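Drallov Soft Goods Starter Cell
Equipment > Tabletop cells > Planning your purchase

If you've been putting off a first robot cell because the quotes look like the price of a house, the Drallov is a really fun place to start! It's built for shops that handle bags, pouches and other floppy things, and it fits on a sturdy table against a wall. Most of the planning goes into the gripper, so start there. Fabric folds, slumps and slides, and fingers that do fine on boxes may need a different shape for cloth.
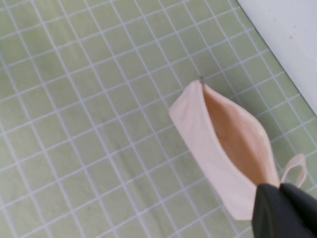
Gripper fingers on a zippered canvas pouch, wrist view.

Bring your own parts when you come for a trial — the odd ones especially. Our Brulldale shop will run 2000 cycles on them before you sign anything, and you keep the log. Ask for a run with small items too, like a labeled block next to a pouch. A mixed job can change which fingers you order.

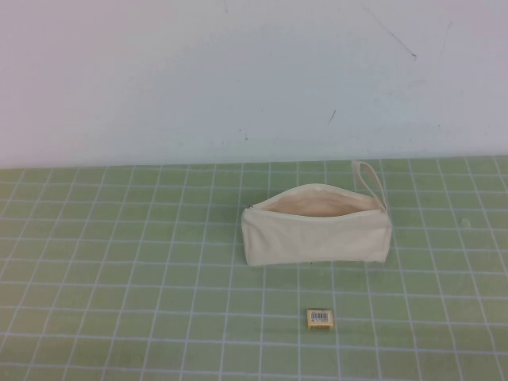

By Niamh Corrigan, Equipment Planning, Brulldale

What goes in the budget? The arm and gripper are the big line, of course. After that, set money aside for spare fingers (I'd order 2 sets), a gridded mat, a wrist camera, a fixed camera and plenty of cable ties. The Karabulut finger set swaps on with a hex key and we love it for canvas. Plan on a finger check every 2000 cycles.

Cables deserve their own line! Leave enough slack for the wrist to turn, and price a spare camera cable while you're at it.
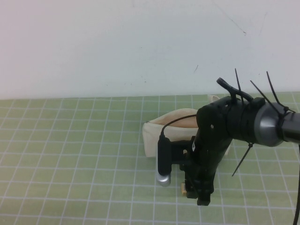 Arm, wrist camera and cabling at the open pouch.

Lead time is 6 weeks from our Donton warehouse. Orders placed by the end of March ship with the table clamps included. Send us your table depth and the weight of your heaviest part, and we'll write up a parts list you can take to whoever signs the checks.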